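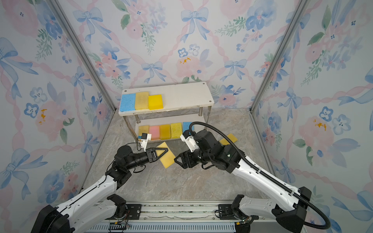
Subject: Re: hanging floral paper in a small back bedroom

Hello everyone,

On July 2021 the list digest carried this:

> We have 60 feet of wall to cover and the pattern has a big diamond repeat. The plaster is old and thirsty. Do I size it first, or can I go straight on with the paste? Also, how much extra paper should I order?

Please do size it, and give it a whole night to dry! We skipped that step in our first house over in Brevuvton, and by November the seams had opened up all along the chimney side (I went around with a little brush and a pot of paste for weeks, and my knees remember it). The Ladach paste is what I use now. It stays wet long enough to let you slide a strip over and match the lattice, and a damp sponge takes the extra off.

As for the paper, I'd buy 2 rolls more than the chart says. A diamond repeat eats up a lot at the top of every strip, and the Bramo shop will take back unopened rolls if you keep the receipt. Check that the batch numbers match before you leave the store.

Start your first strip from a plumb line, and let the mismatch land behind the door. I'd love to hear which pattern you settled on, and whether the closet is getting papered too.

Warm wishes from Namboodiri Lane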